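**Ollby to Change Dye Process for Plindulura Kitchen Textiles**

RUTHERFORD, Wednesday, May 4, 2011 - Ollby will move its Plindulura line of woven kitchen cloths to a reactive dye process starting in July. The change covers all checked and striped patterns in the line. 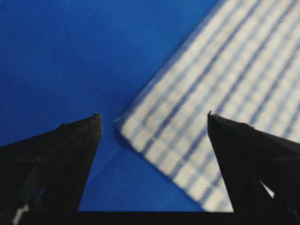

Shayne Faulkner said the main complaint from retail buyers had been color bleeding in the first few washes, and that the old process left too much unfixed dye in the yarn to correct by rinsing alone.

Under the new process, yarn is dyed before weaving and held at fixing temperature for 8 hours. It then goes through three rinse cycles, the last one with a neutral soap. Finished cloth is tested for colorfastness to washing and to wet rubbing. Lots that fall below grade are washed again and retested - they are not sold as seconds.

The dye work will be done at the Flukeleck plant, where two vats have been refitted. Water use per batch is expected to drop by about 10 percent once the rinse timing is set. Weaving and hemming stay at Rutherford.

Cloth size, thread count and care labels do not change. Buyers may notice a slightly firmer hand on new stock, which softens with washing. Item numbers for the 16 current patterns stay the same, with the letter R added to the lot code on the carton.

Stock made under the old process will ship until it runs out. Orders that must be filled from a single process should be marked "one lot" on the order form.

Swatch cards are available to trade accounts from the Ollby sales office in Rutherford.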